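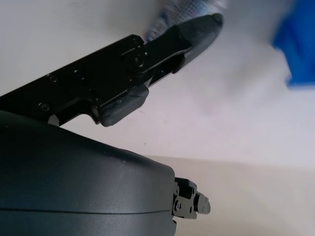

Gripper fingers low over the work surface, seen from the wrist.

Listari: Tray Handling with Two Hands

Gallery, Flesetham Robotics Unit, Meireles Institute

The Listari project studies how a robot with two hands can pick up small packaged goods from an open tray and put them back in an agreed arrangement. The work is carried out at the Flesetham site of the Meireles Institute and is now in its final phase. This gallery presents the bench on which the method, known as Nerker, was developed and tested, with short notes on the procedure and the main result.

The goods used in the study are ordinary household items in their retail packaging. Cartons and cylinders were chosen for most of the work, as they behave differently under the fingers. A carton has flat faces and can be held across its width, but it tips easily when it is set on end. A cylinder stands well and rolls when it is knocked over. A tray that holds both at once requires the hand to change its grip without a change of tool, and this requirement has shaped much of the programme.

The method

Nerker divides each handling task into an approach, a closing movement and a release. The approach is planned from the head view, which takes in the whole table. Once the fingers are near the item, control passes to a second model that relies mainly on the wrist view and on the position of the finger joints. The two models are trained separately and are joined by a short overlap, during which both propose a movement and the more cautious proposal is followed.

The training set consists of over 3,000 demonstrations performed by operators at Flesetham. Each demonstration was recorded from start to finish, including hesitations and corrections. An early version of the set had been edited to remove these passages. Models trained on the edited recordings moved quickly and were poor at recovering from a missed grip, and the unedited recordings were restored in October.

Either hand may be given the active role. The other hand is held in a fixed open posture at the side of the table and is called upon only when an item lies beyond the reach of the first.

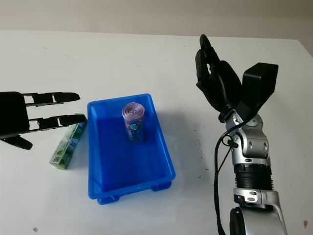 Why is the second hand kept on the table when it has no task?
Its presence is part of the test. A two-handed robot in service would seldom have the option of removing an arm from the working area, and the planner must learn to leave room for it.

In the view shown, a green and white carton lies on the table beside the blue tray, with the fingers of the left hand close to its upper end. A cylindrical item with a dark blue label stands in the tray. The right hand is raised over the other side of the table.

The result

The evaluation comprised 571 trials. Items were placed by hand before each trial according to a printed plan, and the operators who placed them had no part in the scoring. A trial was counted as successful if every item named in the plan was upright in the tray at the end, with no item having left the table. Nerker met this standard in 83 per cent of trials.

Most of the unsuccessful trials fell into one group. The hand brought a carton into the tray correctly and then disturbed the item already there as the fingers opened. Damage to packaging was recorded separately and was slight, being limited for the most part to creased corners.

A smaller group of failures concerned the overlap between the two models. When the head view and the wrist view disagreed about the height of an item, the more cautious proposal was often to stay still, and the trial ran out of time. The time limit was 3 minutes. It has been kept for the present phase so that the figures remain comparable.

Items standing in contact

The latest round of work concerns items that stand against each other. Earlier tests kept a clear space between them, as this made the closing movement simpler to learn. In practice a tray is rarely filled so neatly, and the fingers must be able to settle over a pair of items without forcing them apart.
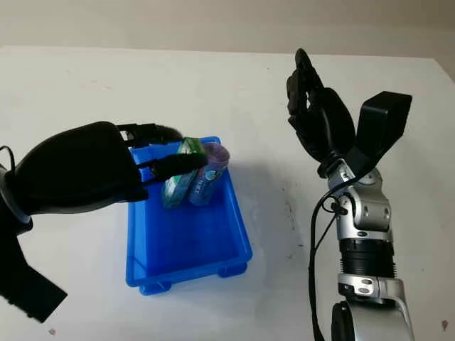

Petrică Furtună has written to the unit to ask whether a pair should be counted as one item or two when the hand closes over both, remarking that "a shop assistant would lift the two together and think nothing of it", and that a method which insists on separating them first may be solving a harder problem than the one set.

The unit's present practice is to score each item separately. The point has been noted for the next revision of the test plan, in which a joint grip may be entered as a category of its own.

The picture shows the left hand reaching over the tray, its fingers curled across the tops of a green and white box and a cylindrical container with a purple lid. The right hand is held open, well clear of the tray.

Access to the recordings

A selection of the demonstrations, together with the test plan and the scoring sheets, is available to research groups on written application to the Flesetham Robotics Unit. Applicants are asked to state the type of hand they intend to use and whether a wrist view is available on their equipment. The trained models are not included in the release. Images in this gallery may be reproduced for teaching purposes with acknowledgement to the Meireles Institute.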